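Away goals rule in a two-leg tie, do they still count?

Posted in Soccer > Rules and Competitions

Hi everyone, I hope this is the right section for it. My daughter plays for Rondeton in the regional cup, and they have just come back from the first leg of their semifinal at Clernby with a 3-2 win. Three goals away from home, and on a bumpy field too! We were all thrilled, and the whole ride back the parents were arguing about what it means for the second leg. Half of them say those three away goals are as good as gold and we can even afford to lose 1-0 at home. The other half say that went out years ago and a 1-0 loss would mean extra time. I grew up with away goals counting double in a tie, so I was in the first half, but now I really don't know. Can somebody who follows this more closely than I do set me straight? Also, if it does go to extra time, do the kids play the full thirty minutes? She is 14 and she covers a lot of ground on the wing, so I'd like to know what to pack in the way of food and drinks.

Thank you so much in advance!

wingmom58

3 replies

oldsweeper103

Congratulations to your daughter and the team, that's a lovely result to bring home. The short version is that it depends on your cup, and I'm sorry that's not more satisfying. The big European club competitions dropped the away goals rule a few years back, and plenty of others followed, but a local or regional cup can write its own rules and some of them never got around to changing.

If your cup has kept the rule, a 1-0 loss at home makes it 3-3 over the two games, and you go through with three away goals to Clernby's one. If your cup has dropped it, 3-3 is simply level and you go on to whatever comes next, be it extra time or straight to penalties. The one people tend to forget is a 3-2 loss at home. That makes it 5-5 with three away goals each, so even under the old rule you'd be level. A draw of any kind puts you through either way, so I'd tell the girls to go out and play their normal game.

As for where to look, I'd go about it like this:

1. Find the competition rules on the league's website. Ours are in a long document and the part on two-leg ties is nearly at the back, so be patient with it.
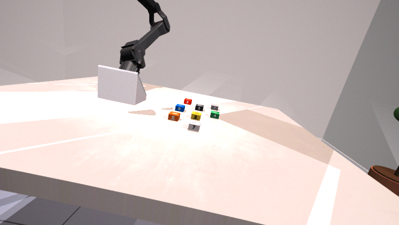
2. Look for the words "aggregate" and "level." The sentence right after them should say what happens next, and whether away goals come into it.

3. If it's still murky, ask the coach to email the league before the second leg and keep the reply handy. We had a tie against Mellholm where both benches thought they had won, and it took until 10 at night to sort out. I wouldn't wish that on any parent with a hungry child in the back seat.

On extra time, youth games often have shorter periods than the adult ones, and many cups skip it entirely for the younger ages. Same document, usually same page. Pack an extra bottle of water and some orange slices anyway!

pressbox3375

away goals are gone everywhere, its extra time then pens

blackburn_lane_fc

Not quite everywhere, I'm afraid. Our cup still had it last November and we went out on it, after drawing 1-1 at our place and 0-0 at theirs. I'd go with what oldsweeper103 wrote and read the rules for your own cup. If you do end up in a shootout, check who is allowed to take one as well. In ours it's only the players on the field at the final whistle, and our coach had just taken off our best kicker. Good luck to Rondeton, and please come back and tell us how it went!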